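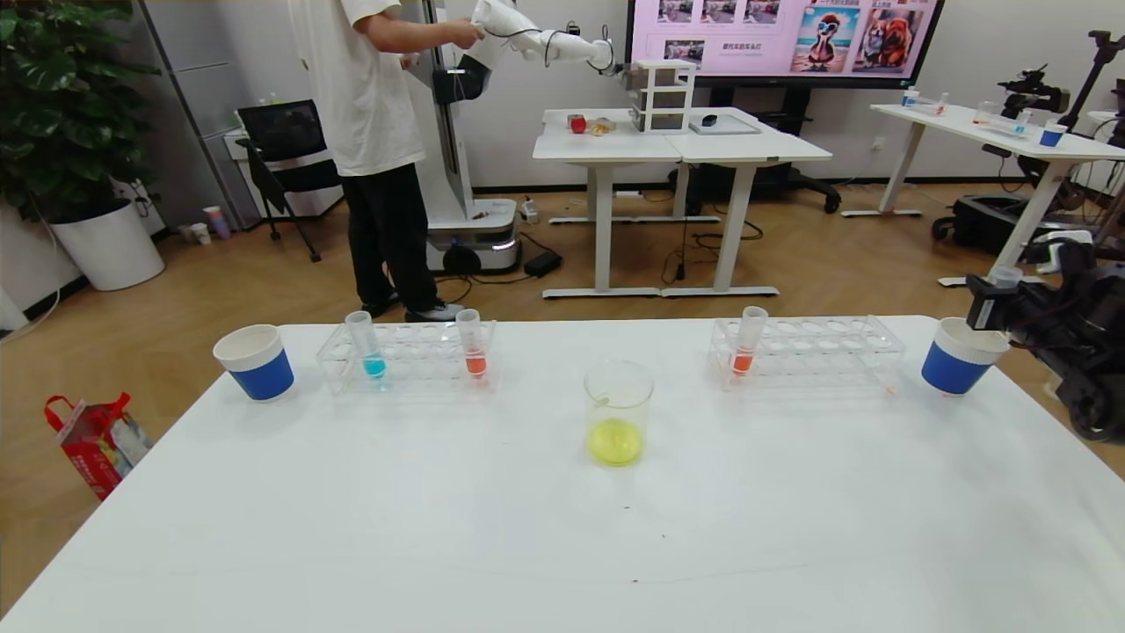 Re: [outreach-kit] colour mixing table, what to put out

Right, quick one before I have to run for the bus. Answers underneath.

> We're doing the Hullance open afternoon in June and have been handed the
> colour mixing table. Never done it. How many racks do we need, and do we
> fill the tubes beforehand or let the children do it? The Somitz box came
> with 9 tubes and no lid for the big beaker. Is that a problem?

No lid needed, it never had one.

Two racks, the clear ones so people can see the colour from the side. Racks at the back of the table, beaker in front in the middle, a cup at each end. Don't be tempted to fill every hole. Three tubes is plenty to start: blue and the orangey red in the left rack, one at each end so they don't get muddled, plain orange in the right one. Leave the rest of that rack empty for whatever they make.

Yellow goes in the beaker. Only a little in the bottom!! At Nillton we put in 100 ml and every single mix came out yellow, you couldn't get a green to save your life. Blue in last, a few drops at a time.

Fill beforehand, definately. Small hands and a full bottle of food colouring, no.

Cups: the white ones with the blue band if they're still in the box. One for rinsing, one for tipping away. Write on them, I never did and regretted it.

White table if you can get one, a cloth kills the colours. Wipe it between groups, the orange stains if it sits. Groups of 6 at most round the front.

The Sumampouw sheet says to use warm water, ignore that, cold from the tap is fine.

Spare droppers are in the side pocket of the box, or were. If not shout and I'll post some, got a bag of them her somewhere.

Oh and rinse the tubes the same day please, last lot came back with blue dried in the bottom and it took a bottle brush and most of an evening.

Must go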